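White on White: An Open Day at Tredeck

I have now spent most of a working day looking at tabletops, and I would like that noted somewhere.
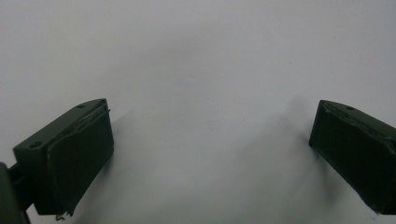

The invitation had promised "a journey into surface," and I went anyway, partly because Ulla Ruotsalainen was driving and partly because we need new tables for the workshop and I'd been told to come home with an opinion. Tredeck makes tops. They don't make legs, a point that came up several times before lunch. If you want legs you go to Drevico, two exits down, and nobody at Tredeck will say a bad word about Drevico in a tone that can't be missed.

Sign-in was at nine. We got a badge, a pair of foam earplugs and a folder containing a map of a building with one corridor. Our guide was Kwame Ackah, eleven years in finishing, who walks backward better than I walk forward. He started us in the sample room, where the current range hangs on the wall in squares the size of a paperback. There are 29 whites. I had been picturing two, maybe three if you count the one my kitchen has turned into.

Kwame asked the group to pick out the warm ones. Eight adults leaned toward a wall and frowned. Karim Jaber, who was there for a chain of dental offices and had done this before, pointed at four in a row and got them all. I pointed at one and was told kindly that it was the wall.

What they watch for in a white top is mostly shadow. A plain pale surface shows you every lamp in the building, and if there's a dip or a ripple in it, the shading goes crooked right there. So the inspection bay has its lights down low at one side, and two people tip their heads like parakeets. I had a turn. After a minute I could see a shallow wave near one corner and was absurdly proud. It was pointed out that the wave had been circled in pencil.

The pressing hall is the loud part. We stood behind a yellow line while tops went in at one end and came out at the other looking, to me, the same. They run 484 on a normal shift. Somebody asked what happens to the rejects and heard that they get cut down for shelves, and then what happens to the rejected shelves, and at that point we were moved along.

Lunch was soup and a very good cheese roll, served on a demonstration top. Everybody ate like guests at a wedding. I put my cup down on a napkin, then put the napkin on the folder. Cecilia Sarpong from the sales office told us we could spill anything we liked, the whole point was that we could spill, and still it took a man from a school district to drop beet salad on it before the mood loosened up. It wiped off. There was some applause.

The afternoon had a talk on edges, which I'd planned to sleep through and then didn't. A square edge looks smart and bruises your hip. A rounded one is nicer to live with and costs more. The matte finish hides fingerprints and holds on to pencil; the satin lets go of pencil and keeps a full record of every hand that ever touched it. I asked which one Cecilia had at home. Oak, she told me.

Prices, for those who sent me: the small top in plain white matte is $1,055 for a set of four, and the long one is $2,121 for a set of the same. Delivery is extra, and legs, as mentioned, are somebody else's department. Samples are free if you carry them out yourself. I took six. They're on the windowsill by the kettle, and so far Ulla says they're all the same one.

The next open day is in October. Wear flat shoes and eat the cheese roll early.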